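Toys & Learning | Early Years
52 shares | 7 comments

Number boards are judged by their paint, but the fit of the tile decides how long they last. A slot cut too tight swells shut in a damp September; one cut too loose lets the tile rock, and the corners wear first.

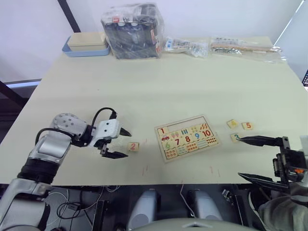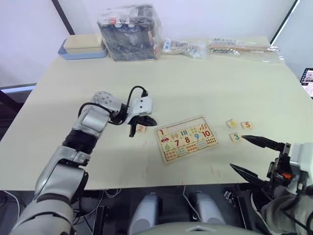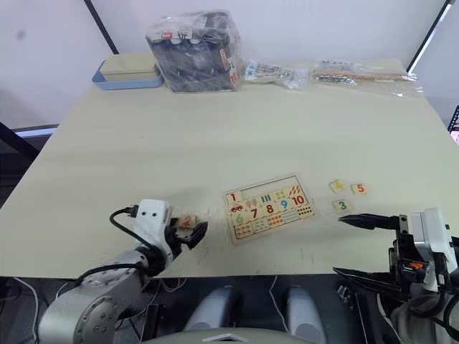 A wooden number puzzle with printed tiles.

Naten Ďurica
Materials Editor

Beech moves across the grain as humidity changes, so Zoltach dries its blanks to a fixed weight before cutting. Wivel cuts first and sands later - a slower method, with fewer rejects. We kept one board from each maker in a store room at 50 per cent humidity, then at 90. The Zoltach tiles still lifted cleanly. Two of the Wivel tiles had to be tapped out from behind.

Wipe printed faces with a barely damp cloth and dry the tray flat, away from radiators.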